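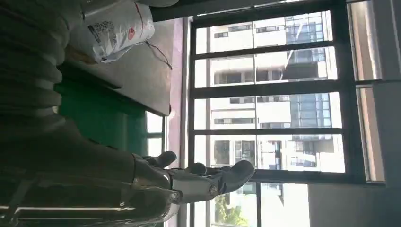
Could I fit the Prasertsri hand to an Ornby arm without redoing all the wiring, asked a reader under the June post, and how do you stop the sleeve snagging when the wrist turns over?

Yes, you can, and it's a lovely afternoon's work! We've done the swap on our arm at the Velwood shared workshop in Metenthorpe, and the wiring inside the forearm stayed exactly as it was. Most of the effort goes into the sleeve and the slow checks at the end, so that's where most of this page goes too.

Last updated 2024-10-01

What you'll need

The arm, bolted down and parked
The hand, with its adapter ring and 6 short screws
Ribbed sleeve, 74 cm for our arm (measure yours, see step 4)
Two hook-and-loop straps
A hex key set, a soft cloth and a pencil
A friend for the first powered test

Fitting the hand

1. Park the arm with the wrist at a height you can reach without stretching. Switch off at the wall and pull the plug. The arm may sag a little when the power goes, so keep a hand under the forearm.

2. Offer up the adapter ring dry, with no screws. It should sit flat. If it rocks, look for a bit of old thread lock on the wrist face and clean it off with the cloth. Ours rocked, and I spent far too long blaming the ring.

3. Put all the screws in by a couple of turns, then tighten them in pairs across the ring. Snug is enough. Plug in the hand cable before the last pair goes tight (the connector is keyed, but it will let you start it crooked if you push hard).

4. Fold the wrist as far as it will go by hand in one direction, then the other, and run a piece of string where the sleeve will go. Keep the longest length you get and cut the sleeve to that. Please don't copy our number – a sleeve that's short by a thumb's width will pull on the connector every time the hand turns.

5. Strap the sleeve at the elbow end first. Leave the wrist end loose for now, and check that the ribs can still bend freely under the strap. If they're squashed flat, let it out a notch.

The slow sweep

6. Plug in, set the speed limit to 8 per cent and have your friend stand by the stop button. Turn the wrist alone, one way and then back. Watch the sleeve, however tempting the fingers are! You're looking for any place where it rubs, stretches or tries to climb on to the casing.

7. Now raise the hand with the fingers partly open and hold it there. It's a good pose for finding trouble, with the wrist up and the ribbed sleeve curving away below the arm. Run a finger along the sleeve once the arm has stopped and the stop button is in. It ought to have some give. Mark the slack point in pencil, lower the arm, switch off and fasten the second strap there.

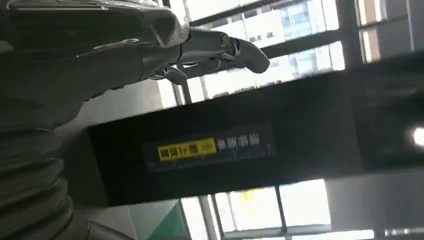 8. Switch back on and close the fingers on nothing, then open them again. Do it at the same low speed. A finger that stops early usually has its end position set for the old gripper, and the hand's calibration page will sort that out in a minute or two.

9. Go up in small stages until you reach working speed, with a full wrist turn at each one. We did 17 turns in all before I was happy, and moved the pencil mark once.

If something's not right

The sleeve creaks: the elbow strap is too tight.

The hand twitches when the wrist turns: stop, unplug and reseat the connector. If it carries on, the sleeve is short, so go back to the string.

The wrist won't reach its old limits: the new hand is longer than the gripper was, so the software may be keeping it clear of the forearm. Update the tool length before you touch anything else – I didn't, and had the whole ring off again for no reason.

Next up is a set of soft fingertips, which I'm already cutting moulds for. If you've tried the swap on an older Ornby, do post your sleeve length in the comments, along with which way your wrist folds.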